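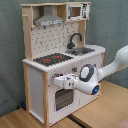
Demetrius Blackwood
Course instructor, Teaching Robots by Demonstration, Drinstead

Handout 2: Giving a good demonstration

Welcome back, everyone, and thank you for the thoughtful questions you left on my desk after the first session (I have tried to work the answers in as we go). In this part of the course we practice showing the arm a task, either by taking hold of it and moving it through the motion yourself, or by driving it with the hand controller from the other side of the room. Both have their friends. I learned the first way, and I still think your own hands teach you a good deal about where the joints like to go – and where they don't.

Before you record anything, say the task out loud in one plain sentence, such as "Open the oven door." If you need two sentences, you probably have two tasks, and they should be saved separately. Then run through it slowly a few times without recording, until you stop having to think about your wrist.

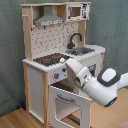

A demonstration should begin from a position the learner will be able to find again, and people forget this more than anything else in the course. Write down how the kitchen is set before you start: which doors are open, what is on the counter, where the gripper is. With the oven door hanging open and the gripper over by the stovetop, for instance, you have quite a different start from one with the door shut, and your notes should say so. Please don't trust your memory on this – I have tried, and I lost most of an afternoon at Jarnholm to it.

Keep your pauses short. A long wait while you line up the fingers gets learned along with everything else, and the Rewi set, with its 1,213 demonstrations, still has plenty of mine in it. Each pair should aim for about 200 over the term.

For next time: read the Drernow notes on controller drift, and bring your start-position sheet filled in.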